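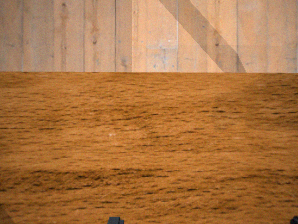

Dulce Trujillo has been meaning to build a two-armed robot since she moved to Arnow, and when I finally got her to sit down over coffee she had plenty of it to show me, though all of it so far lives on the computer in her spare bedroom. She calls the project Plirov. I asked where the name came from and she laughed and said it was the only short word her kids hadn't already used for a pet.

"I started with the real thing, or I tried to," she told me. "I priced two arms and a decent table and I got to 3,000 before I'd even looked at grippers, so I closed the laptop and went for a walk. And on the walk I thought, well, I could build the whole bench in simulation first, and get all my dumb mistakes out of the way for the price of the electricity!"

That was in August. She had never used a physics simulator, and the first couple of weeks went to getting a block to rest on a tabletop without sinking through it or wandering off sideways. "I'd come in with my breakfast and it would be gone. I'd find it way down below the floor somewhere, still falling, poor thing."

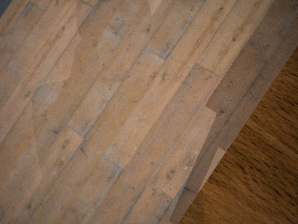
Light is the part she'll talk about longest, if you let her, and I did. She had expected the arms to be the hard bit and the lamps to be an afternoon. Then she turned shadows on and saw how much of the world they took over. On pale floorboards like hers a shadow can lie as a broad dark band with a jagged edge, and she worried that a camera program trained on clean, even light would take that edge for the side of something solid. "So I keep them ugly on purpose," she said. "My garage has one window and a bare bulb. It's not going to be pretty in there either, so why would I practice on pretty?"

She has saved about 800 versions of the bench by now, most of them different from the last only in where a lamp sits or how the wood looks. The task itself is modest: letter blocks, a little square mat, and a pair of arms that ought to be able to set the blocks down in order without knocking into each other. She'd like it to spell her daughter's name one day.

I asked if she ever gets tired of it. "Oh, sure. I took 40 days off in the fall and painted the hallway. But then you wake up one morning and you know exactly where that second base plate should go, and you can't get to the computer fast enough." 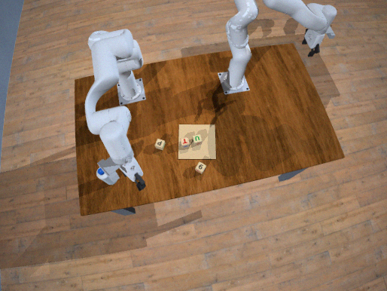
Edgars Rebane thinks she should stop polishing and buy one real arm now, even a cheap one, and he told me so at some length when I mentioned Plirov at the Traltstead shop night. In his view a simulated gripper will forgive you things that a real one won't, and "you learn more from one stripped screw than from a month of that."

Dulce took this very well when I passed it along. She agrees with more of it than I expected, and she has put 300 aside toward a secondhand arm, to be bolted to the old door she uses as a workbench. "Edgars can come over and hold the flashlight," she said. "Tell him to bring his own screws."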